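Open afternoon at Flondeck: the lead engineer on fingers, wear and demonstration nerves

Flondeck opened its Honwood workshop to visitors for one afternoon in August. The lead engineer spoke to us between sessions at the bench.
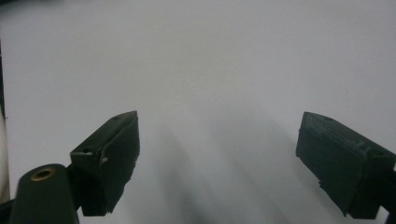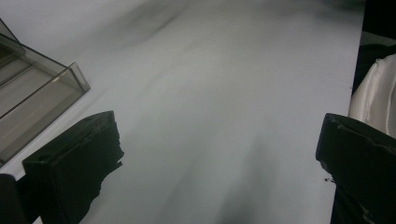
The gripper fingers over the work surface during the Honwood open day.

The hand-held tool takes interchangeable fingers, and the engineer is frank about their service life. "Edges go first," she said. "The tip can be scuffed and still grip. Once the inner face is rough, we log it and plan a swap." A swap takes four minutes.

Visitors worked in groups of six, each with three attempts at a pick. More than 60 people had signed up. Most, she said, closed the fingers too early. "They watch the object. We ask them to watch the gap."

Pale surfaces are a known difficulty. "Soft shadows, little texture — the tracking has less to hold on to. Jikwood asked for a patterned mat and we may go that way."

The recordings go to Pasichnyk for sorting. She would not give a date for the next version of the tool, but confirmed that the finger mount will stay the same.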